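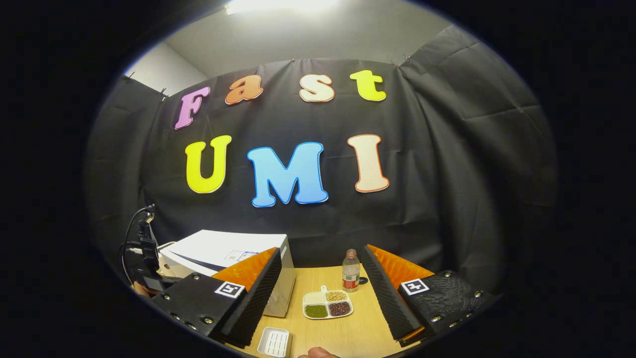 What should a buyer look at first when comparing two hand-held grippers?

Look first at the finger pads and at how the fingers close on small objects. Speed and price can be compared later on paper, but the contact between pad and object must be tried by hand.

Burov publishes results of its gripper comparison
26/09/2023
By Lensa Shiferaw, Burov press desk

RISGATE – Burov, a testing workshop for automation equipment, has today published the results of its first comparison of hand-held grippers. Two models took part, the Sallow and the Kerr. The work started in June and contains 3,483 recorded grasps, made by eight operators at the workshop in Risgate.

Each operator worked with both grippers on the same 12 tasks. The tasks were chosen from ordinary table work: lifting a bottle, moving a tray by its edge, picking up dried beans, putting a flat dish back in its place. Five of the tasks used objects smaller than a coin, and in these the difference between the two models was the largest.

According to the report, the Sallow was more reliable with beans and other small items. The Kerr was easier to hold for a long session and did better with bottles. Neither model was good at lifting a flat dish from the table, and the operators often had to push it to the edge before they could take it.

"We did not want to name one winner," said Obsa Bogale, who led the comparison. "A laboratory which sorts seeds and a laboratory which moves bottles have different needs. We ask them to read the task tables before the summary."

The report also gives advice on pads and cameras. Ridged soft pads should be checked for wear before every session – a worn pad changes the result more than a change of operator. The camera should be fixed at the same angle for all trials, and the room lights should stay as they are until the last trial is finished.

The complete report, with the task tables and the setup instructions, can be requested from Burov free of charge. Makers of other grippers who wish to take part in the next comparison are invited to write to the press desk.

Shares: 12 | Comments: 5

Contact | © Burov | Back to top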